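Hemus Club Arm Kit 701

For school clubs, evening classes and competition teams
Designed and packed in Stullthorpe

The Hemus 701 is the kit we wished we'd had when we started helping out with after-school robotics. It gives a club everything it needs to teach tidy, repeatable pick-and-place work on a bench arm: the task boards, the practice parts, the teaching notes and a sensible way of putting it all away again at the end of the evening (any club leader will know how much of the hour that can swallow!). You bring the arm, the bench and the young people, and we do our best to look after the rest.

We should say straight away that the arm itself is not in the box. Most of the clubs who write to us already have one, or share one with a college nearby, and it seemed a shame to make everybody pay for a second. The boards and parts have been sized for small and medium bench arms, and if you tell us which model you have when you order, we will send the right mounting plate along with the kit at no extra charge.

Where it came from

The 701 grew out of the Tallton club, where Ajith Rai and Manon Bélanger have been running the Thursday group for longer than either of them cares to admit. They wanted tasks that a beginner could get somewhere with in one session but that an older student could go on refining for a whole term, and they were quite particular about using ordinary things you might find in a workshop, because students get so much more out of handling something with a bit of weight and an awkward shape to it. Most of the exercises in the handbook were tried out first on the Tallton bench, and a good few were thrown out there as well.

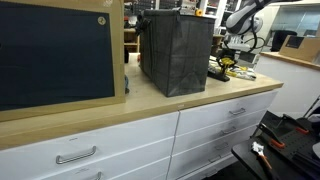 The long bench at Tallton, with the arm over the worktop and clamps on the pegboard tray in front.

What's in the kit

Task boards: 2, one plain and one with raised edges
Practice parts: a mixed set in a lidded tub
Mounting plate: to suit your arm
Handbook: 7 graded exercises, with notes for the leader
Scoring sheets: a pad, and a file you can print from
Storage: one stackable crate, with a fitted tray

The exercises begin with moving a single block from one marked square to another, which sounds very dull and somehow never is, and they work up to sorting, stacking and a timed clearing-away task that students may plan in pairs. Each one has a page for the student and a page for whoever is leading. Murray Thibodeau wrote the leader's pages, and he has kept them short enough to read while the kettle boils.

Using it for competitions

Teams entering the Gill Cup can use the scoring sheets as they stand, as Laurier Boychuk kindly went through them with us line by line. If your own event has different rules, the printable file can be altered as you please.

Bench space and safety

Please allow enough clear worktop for both boards to lie flat within the arm's reach, and keep students outside that reach whenever it is powered. A leader should be present throughout, with the stop button to hand. The kit is meant for ages eleven and up.

Ordering and spares

Kits are packed to order. Replacement parts, spare boards and extra handbooks can all be bought singly, and we are always happy to send one lost block in an envelope. Réjean Lemieux looks after club orders and will gladly talk through what you have already before you spend anything.

Page updated August 2022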